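Zutik Two-Arm Teleoperation Kit: Five Weeks With the Thing
Reviewed by Rozália Lukáč
June 24, 2024

The Zutik kit arrives in 2 boxes, one of which contains the handles and the other of which contains foam. It's sold to labs that already own a pair of arms and would like a person to steer them through household chores while every joint angle and camera view gets written to disk. We do that most of the day at our Ultby site, so we bought one to replace the homemade rig we had all learned to hate in different ways.

Setup took an afternoon. The manual was translated by someone with a deep love of the word "kindly," but the steps are in the right order and the calibration routine is short. Once it's running, you hold a handle in each hand, squeeze to close the grippers, and press a foot pedal to start and stop an episode. The pedal is the best part. Our old rig used the space bar, and I have reached for that space bar with my chin.

We put it on our kitchen table, the most crowded one we have, and left it there.

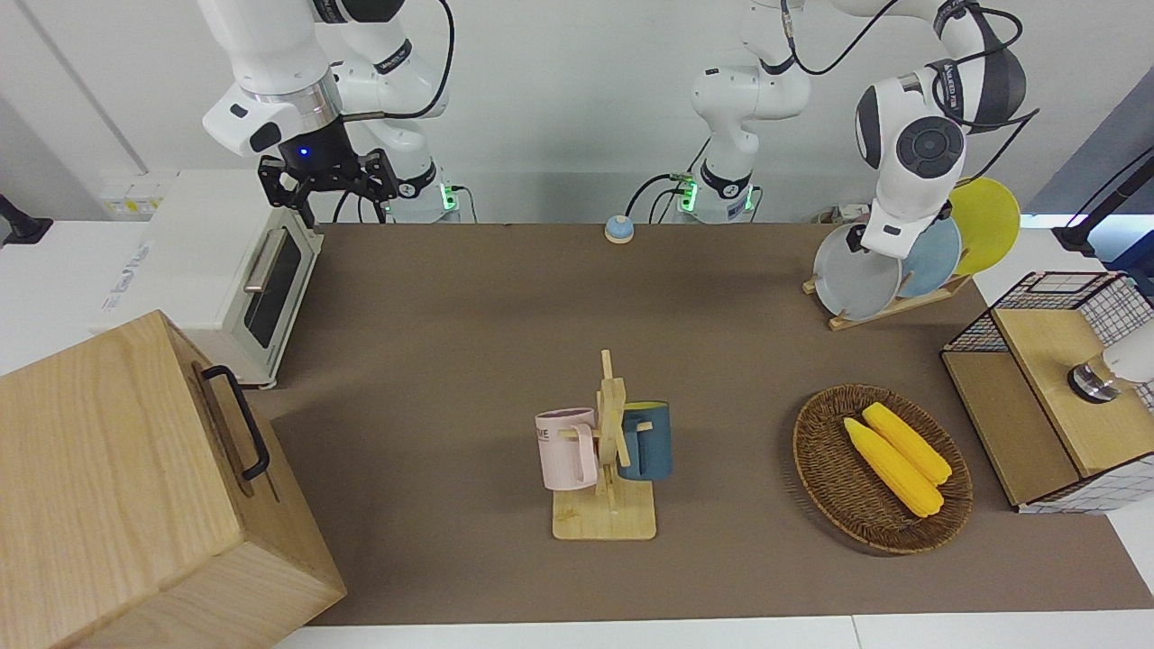 The kitchen table at Ultby, with the left gripper down at the plate rack.

Plates are where the kit earns its price. Getting two fingers into the gap between upright plates is fussy work, and the Zutik handles scale your motion down when you ease off the trigger, so a clumsy inch of wrist becomes a careful bit of gripper. Mugs on a tree are nearly as good. Corn is corn. It rolls, and no handle on the market is going to fix that.

We recorded 1,743 episodes and kept 1,171. That may sound bleak, but our old keep rate was worse, and a fair share of the rejects were mine. The review software lets you tag a bad episode from the pedal with a double tap, and it also lets you tag a perfectly good one the same way if you happen to shift your weight. There is an undo. It lives three menus deep.

Other complaints: the right handle drifts after an hour or so and wants recalibrating. The export tool writes timestamps in its own private format, and we had to borrow a converter from Rusnák, our data person, who has not let us forget it. The grips get sweaty.

Luvville's rival kit has nicer grips and a proper case, but it lags just enough that I overshot every peg on the mug tree during the demo. I'd take sweaty hands over that.

Rating: four out of five. Tape something over the double-tap setting before your first long session, and buy the spare pedal – ours started squeaking in week 2.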